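Subject: Re: Crushed stone base for the shed pad and the back lane
From: Terence Catterall
Date: September 12, 2022

Hi Rizwan, hi everybody,

Thanks for the measurements, and sorry it took me a while to get back to you. I wanted to go dig out my own paperwork from when we did the drive up at Arnach, and of course it was in the last box I opened.

Rizwan Sarkar wrote:
> We are pouring nothing, just a gravel pad for a 12 by 16 shed.
> The ground is clay and it stays soft well into spring.
> Hodasari quoted me for screened stone and Thiele says crusher
> run is all I need. Who is right?

They both are, in a way, but for your clay I would go with Thiele on this one. Crusher run has the fines left in, so it packs down tight under a plate compactor. Screened stone drains better and I do love it for a top layer, but on its own it will roll around under your feet for years.
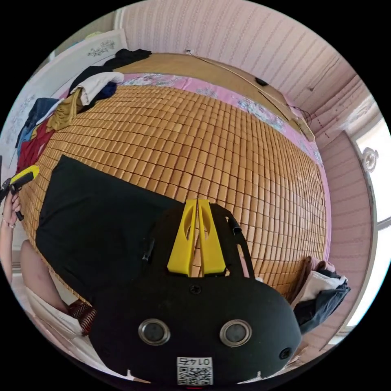 Reinhold Seidel wrote back to me off list that he would put fabric down first, whatever stone you pick, and that he skipped it once on the lane and watched a whole load sink into the mud by December.

I agree with Reinhold completely. Get the woven kind, overlap the strips by a good foot, and please don't let anyone talk you into the thin stuff they sell for flower beds. I paid extra for the heavy roll and have never been sorry.
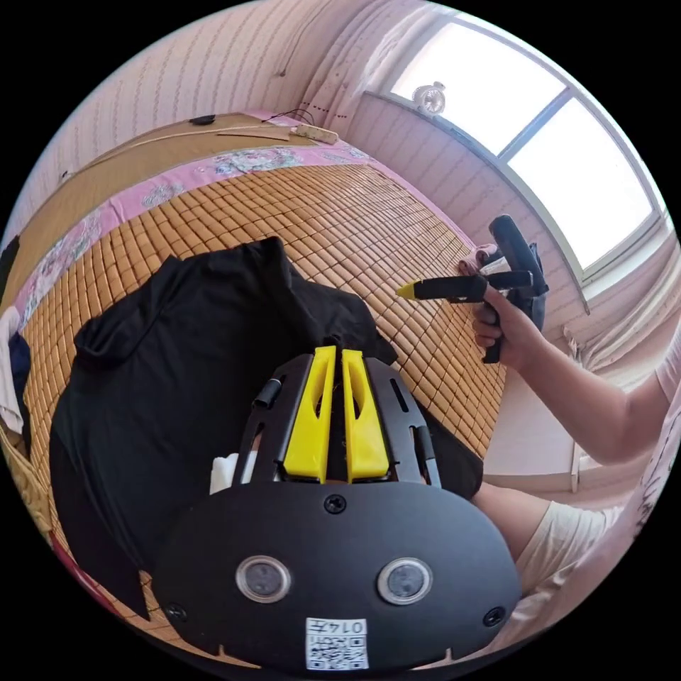

Now, about digging. Take the sod and all the dark topsoil off until you hit firm clay, and pile the topsoil somewhere you can get at it later, as you'll want it for dressing the edges. Then put your stone down in 2 lifts and compact each one before you add the next. I know it is tempting to dump it all and run the machine over the top - I did just that my first time, and the low corner is still low.
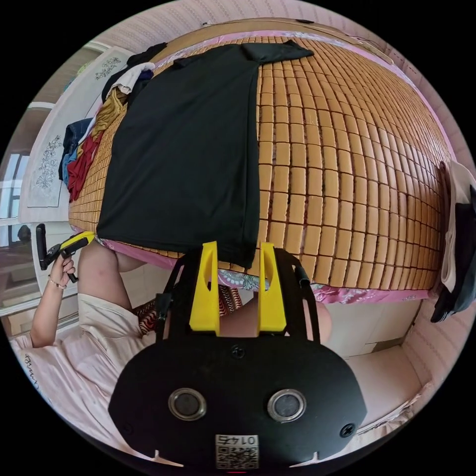
As for the truck, do ask how heavy it will be when it's loaded. Mine came in at around 3000 pounds over what the little culvert was rated for, and the driver was kind enough to tip at the gate, but it made for a very long weekend with a wheelbarrow. If you can share a delivery with Detlef Kröger, so much the better. He needs stone for the lane anyway and you could split the haul fee. 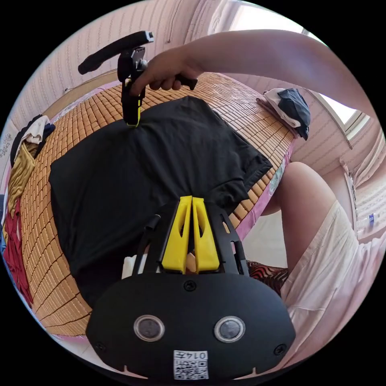
Other list business

Eliécer Alvarado still has the plate compactor from Jiltomance and is happy to pass it along when he's done with his walkway. Write to him directly, please, and bring it back with a full tank.

Warm wishes to you all,
Terence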